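Buying a used car from a private seller who still owes on it

Noémie Grewal
Posted Wednesday, 7:40 pm

I found a used Sasik wagon near Lirkadbridge that I like a lot. It would be my first car that isn't a hand-me-down, and I need it for the daycare run and the drive to work. The seller told me up front that there is still a loan on it with a bank in Floltberg. He wants me to pay him the full price, and he says he will clear the loan and mail me the title after.

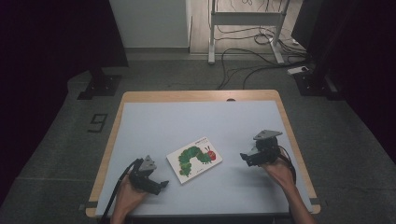

He has already asked for a $300 deposit to hold it. I haven't paid anything yet. The car drove fine and my mechanic found only a worn rear tire. Is it normal to buy a car this way, or should I walk away? I'd like to have it before April, when my lease on the old one runs out.

Sorry, I wrote that badly. The lease is on my partner's car, and mine is the one that died.

Sung
Posted Wednesday, 9:15 pm

Buying a car with a loan on it is common enough. Paying the seller and waiting for the title is the part I would not do. If he spends the money or just gets behind, the bank can still come for the car, and you would be stuck.

Ask him to get a payoff letter from the bank. It shows the exact amount owed and the date that amount is good through. Then meet him at a branch if there is one. You pay the bank its share directly, he gets what is left, and you get a lien release or a written promise of when the title will be sent. When I did this the title took 4 weeks to arrive - check how your state handles plates in the meantime, because mine would only give me a temporary tag.

Check that the VIN on the letter matches the one on the dash. On the deposit, get a signed receipt that says it is refundable if the payoff doesn't go through.

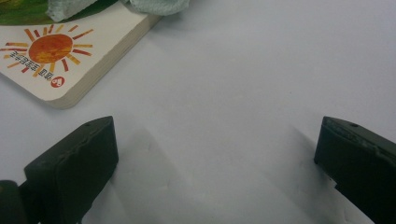
Sun cover board book

deltawagon2
Posted Thursday, 6:50 am

Walk away, too much hassle. Plenty of wagons out there. Or offer him 500 less and see what he says. Also replace both rear tires and not just the one.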